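Ikema Brown Shipping Carton, Medium

Plain cardboard carton for stockrooms, mail counters and moving. Ships flat and folds up without tools. Fits on the lower shelf of the Plosov packing bench.

Item no. 565
Sold in bundles of 5
Bundle price: $4 with any Plosov bench order
In stock: 269 bundles

Close the bottom flaps with one strip of tape along the seam. Keep cartons off damp floors. Custom printing is available on request from Nullport.
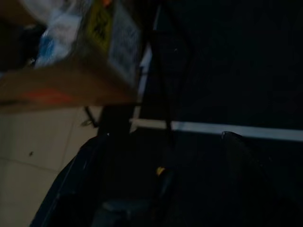 Brown carton with label, and a tile floor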